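Rerkberg food share spills into spare bedroom as kitchen work drags on

The food share at the Zesereck flats in Rerkberg is carrying on through April with no kitchen to speak of, and organisers say the sorting has simply moved to wherever there is a flat surface. At the moment that means a bed.

Work on the communal kitchen was meant to take 13 days. It is now on day 34. Skekex, the firm doing the pipes and the floor, says a part was late and that the room should be handed back before the end of the month. Residents have heard that before.

In the meantime Brahim Ait Brahim, who runs the share from his own flat on the second floor, has been putting the fruit and veg out in his spare room. Plastic sheet down first, over the duvet. Fruit on the sheet, veg on plates at the back, and then people can see what there is and say what they want.

"You can't sort food out of a bag," he said. "You miss things. I had a carrot at the bottom of one for a week."

Oranges and apples this time, a carrot, some leafy greens. Small amounts. The bigger stuff, rice and cooking oil, stays on the floor along the wall next to a suitcase and the bags. Not ideal, he admits, and the bed is lower than a table so it is hard on the back.
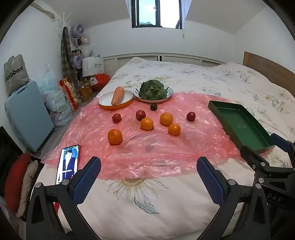 The share began during Ramadan last year, when a few households on the same landing started cooking for each other in the evenings and found they were all buying too much. It has kept going since. There are 25 households on the list now, up from a handful, and most put in a little money each month as well as whatever they have spare.

Pick-up is still at half past five. Come to the second floor, not the kitchen door, which is locked and has a skip in front of it. Ring once. Bring your own bag if you can as the flat is running low on them, and please don't leave food outside on the landing, there were complaints.

Anything that needs a fridge is off the list untill the kitchen is back. That goes for milk, cooked food and meat. Fruit, veg, rice, oil, tins and dried beans are all fine. Bread is fine on the day.

The landlord has offered roughly 1000 towards new shelves once the floor is down. The households want a long table as well, one that can be wiped, and a second sink. Skekex says a sink was never in the plans and would have to be priced separatly. A meeting is due before the work is signed off, time to be put up by the post boxes.

One neighbour on the ground floor said she would rather the share stopped until the kitchen reopened, as the stairs get busy at tea time. Others said the stairs were busy anyway. Ait Brahim has asked people to come up a few at a time and to keep prams at the bottom.

He is also after a folding table, if anyone has one going. Loan or gift. Has to fit through a narrow door. His cousin is due to stay at the end of the month and will be needing the bed.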